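Clundovton computer refurbishment, report to the Grasten fund for October

We received 184 desktop towers from Randar and have finished 80. The grant stands at 528 pounds unspent, set aside for memory.

Each tower is laid on its side with the panel off, and the memory is checked before the case is closed.

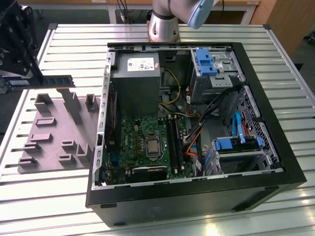
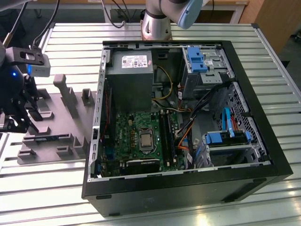 Constanza Pereyra asked whether the older towers would be worth the cost of new memory. Two have been put aside until Nic Aodha gives us a price.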